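We use cookies to remember your settings and count visits. Accept | Manage

Print this page | E-mail this page

How to sort and store small hardware in a home workshop

Most sheds end up with the same ice cream tub of screws, washers, picture hooks and mystery bolts. Sorting it takes one afternoon, and the system below has needed very little upkeep since Cor Jacobs set it up at the Prilley tool library last June. It works just as well on a shelf in the garage.

What you need

– one or more compartment boxes with a hinged lid
– a shallow tray or an old baking dish
– a magnet in a plastic bag
– a steel rule or vernier calipers
– a thread gauge, if you keep metric and imperial bolts
– masking tape and a permanent marker

Step 1. Tip out and rough sort

Work on a pale surface with good light. Tip a cupful at a time into the tray. Don't empty the whole tub, or you will still be at it at tea time. Pull out the rubbish first: bent nails, chewed screw heads, anything with heavy rust. Run the bagged magnet over what is left. Most brass, aluminium and stainless will stay behind and can go in a separate jar for outdoor jobs.

Split the rest into wood screws, machine screws, nuts, washers and everything else. Wall plugs count as everything else for now.

Step 2. Measure before you box

Wood screws are sorted by gauge first and length second. Measure countersunk screws from the top of the head to the tip, and round-head screws from under the head. For machine screws, check the thread with the gauge. A 6 mm bolt and a quarter-inch bolt look much the same in the hand, and forcing the wrong nut will ruin both.

Step 3. Set out the compartments

Lay the box flat with the lid right back and decide the order before you fill anything. Run sizes from small to large, left to right, and keep nuts and washers directly in front of the bolts they fit.

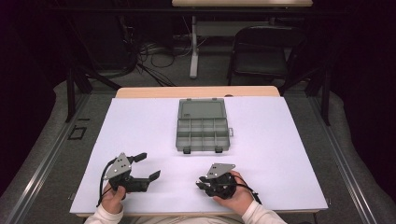 An open compartment box with the lid folded back.

Leave a couple of cells free. You will find a size you forgot, and moving a full row along by one is tedious. Fill each cell to two-thirds at most so that you can get a fingertip in.

Check that the dividers meet the lid when it closes. If there is a gap, washers will travel between cells as soon as the box is carried on its side. A piece of thin craft foam cut to the size of the lid fixes this – cut it slightly oversize and press it in.

Step 4. Label

Put masking tape on the front edge of the box and write the type and size range in marker. Colour coding is handy if several people share the shed. At Prilley, blue tape is metric and red is imperial.

Step 5. Store

Stack boxes flat, heaviest at the bottom, no more than 7 high. A full box of bolts is heavier than it looks, so check the shelf rating first. Near the coast, drop a silica gel sachet in each box and replace it every spring.

Keep one open tray on the bench for strays and empty it on a Friday before you sweep up.

Print this page | E-mail this page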